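Brastness BT-7 Board Handling Test Panel

Overview
The BT-7 is a panel-mounted fixture set for setting up and checking robotic grippers on circuit board insertion and removal. It consists of a flat white panel, a set of printed channels, brackets and blocks, and one slotted board holder. The panel can be mounted vertically, at an angle, or overhead with the fixtures facing down.

Fixtures
Fixtures are supplied in gray and white. Each one bolts through the panel from the rear and can be moved to any free position on the hole grid. Channels are open on one side or hollow; brackets are open frames or slotted. Drawings are included so that damaged parts can be reprinted on site. Print settings are listed on the last sheet.

Board holder
The holder grips the board along one edge and leaves the opposite end free for the fingers. Slot inserts are a wear item and should be replaced after 1,000 cycles. Do not use lubricant in the slot - it softens the insert and leaves residue on the contacts.
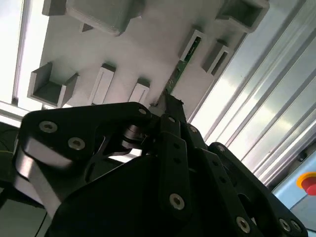 Gripper fingertip at the free end of a board seated in the white slotted holder.

Approach and clearance
Adjacent fixtures limit the approach angle. Minimum spacing between the holder and the nearest bracket is 42 mm for linkage-type grippers. Wider grippers may need the outer positions. Check the full finger travel at low speed before running a cycle, including the open position.

Specifications
Panel grid pitch: 31 mm
Rear clearance required: 48 mm
Mounting: slotted aluminum profile, T-nuts included
Controller: not included

Options
Donska adapter plate for angled mounting. Spare slot inserts. Blank panel without grid.

Ordering
Sold through Jundudis. Orders placed before June ship with the earlier bracket set, which uses the same hole pattern. Technical questions: Haiyan Lü, applications desk.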